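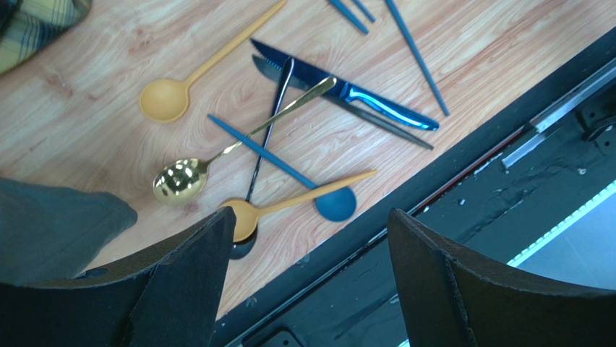
Talheres coloridos sobre a mesa de madeira clara, antes da separação.

26 de setembro de 2018. A Casa Girgate inicia hoje a revisão dos talheres do refeitório. Ao longo deste fio serão comunicadas as regras de separação, lavagem e arrumação aplicáveis às duas salas de refeições.

O inventário de maio registou 986 peças, das quais 217 sem gaveta atribuída. A prioridade desta revisão é dar lugar certo a essas 217 peças e repor os conjuntos incompletos.

A separação faz-se primeiro por acabamento e só depois por tipo de peça. As colheres mate em amarelo-mostarda formam um grupo próprio. As azuis seguem para a gaveta ao lado. As peças douradas de acabamento brilhante ficam à parte, em divisória forrada.

Solicita-se às equipas que não misturem peças mate e peças polidas no mesmo cesto de lavagem. O atrito deixa marcas visíveis no dourado, e as peças riscadas deixam de poder ser usadas nos almoços de receção.

As peças douradas são lavadas à mão, com esponja macia, e secas de imediato com pano de algodão. Não devem ficar de molho de um turno para o outro.
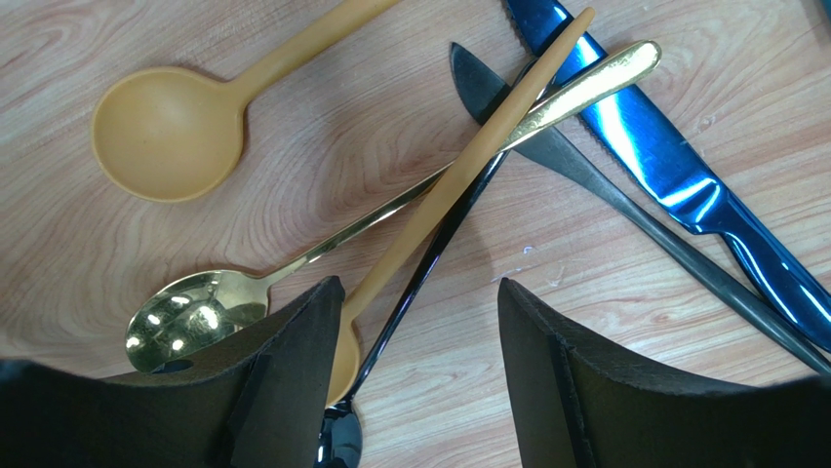 As facas são retiradas do monte em primeiro lugar, sempre pelo cabo, e colocadas todas no mesmo sentido. Só depois se recolhem as colheres. Esta ordem aplica-se também às peças escuras, cuja lâmina se distingue pior quando há outros talheres por cima.

Os novos tabuleiros divisórios, fornecidos pela Zikorell, serão instalados na Sala Ngô e na Sala Rorkemier. Cada sala recebe 2 tabuleiros. As etiquetas indicam a cor e o tipo de peça - pede-se que não sejam retiradas nem trocadas de posição.

Peças com o cabo torto, o revestimento lascado ou manchas persistentes devem ser entregues na copa, em envelope identificado com o nome da sala. A substituição é feita no final de cada mês, mediante registo.

Informa-se ainda que o serviço anual ultrapassa as 2,000 refeições de grupo, pelo que a reposição diária das gavetas passa a ser feita após o almoço e após o jantar.

As dúvidas sobre a atribuição das gavetas podem ser apresentadas por escrito na receção da Casa Girgate. A lista atualizada das peças por sala será afixada junto à entrada da copa.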